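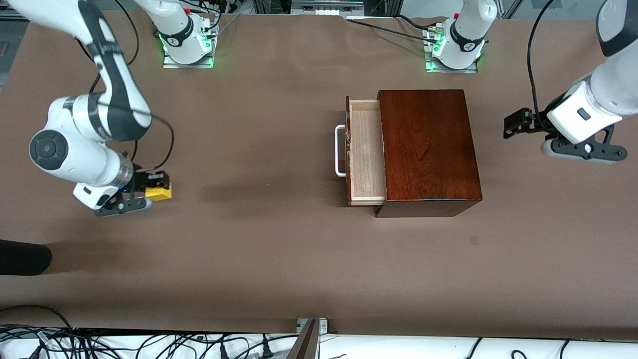 Why does wood float?

Drop a stone in a pond. Plop, gone. Drop a stick in the same pond and it bobs about on top. But the stick might be heavier than the stone! So weight on its own can't be the answer.

The answer is to do with how much stuff is squashed into a space. Scientists call this density. Say it like this: DEN-sit-ee.

Squashed in or spread out?

Think of two shoe boxes, same size. Fill one with sand, fill the other with popcorn. Same space inside, but try lifting them. The sand box is hard work. The popcorn box you could carry on your head. Sand is more dense than popcorn.

Now do it with water. A big cube of water, one metre along every side, weighs 1,000 kilograms. That's as heavy as a small car. Cut a cube of pine the same size and it weighs a lot less. Less dense than water, so it floats. A cube of stone weighs more. Down it goes.

Rule to remember: less dense than water, floats. More dense than water, sinks.

What's inside wood?

Wood was alive once. A tree has to get water from its roots right up to its leaves, and it does this with thousands of tiny tubes, far too thin to see without a microscope. Like a huge bundle of drinking straws, all glued together.

When the tree is cut down and the wood dries out, lots of those tubes end up full of air. Air weighs hardly anything. So a dry plank is really wood plus lots and lots of tiny pockets of air, and thats why it bobs.

Leave a log in a lake for a very long time and water creeps into the tubes and pushes the air out. The log gets lower and lower in the water. In the end it can sink to the bottom! People call this being waterlogged. Good word, that.

Does ALL wood float?

Nope. Some trees grow very slowly and pack their wood in tight, with thick walls round the tubes and not much room for air. Ebony is one. Lignum vitae is another (it's Latin, it means "wood of life"). Put a piece of either in the bath and it goes straight down like a pebble.

At the other end there's balsa. Super light. Model aeroplanes are made from it, and you can dent it with your fingernail.

So what about ships?

Steel is much more dense than water. A steel spoon sinks. But a ship is a steel shell with a great big space inside, and the space is full of air. Add up the steel and the air together and the whole thing is less dense than water. Make a hole, let the water in and the air out, and you have a shipwreck.

Try it yourself

You need:
a washing-up bowl of water
2 lumps of modelling clay, the same size
a lolly stick
a cork
a coin
a towel (you will spill some)

Before you put anything in, guess. Float or sink? Write it down, no cheating.

Then roll one lump of clay into a ball and drop it in. Press the other lump into a little boat shape with high sides and put it down gently on the water. Same clay, same weigth. What happens? If your boat goes down, make the sides thinner and taller and have another go.

Extra bit: stir lots of salt into the water and try again. Salty water is more dense, so floating things sit a tiny bit higher. You'll need to look very closely.

Words to know

Density: how much stuff is packed into a space.
Waterlogged: so full of water there's no room for more.
Balsa: a very light wood.

Written by Zulema Cabral. Next time: why ice floats, and why fish are glad it does.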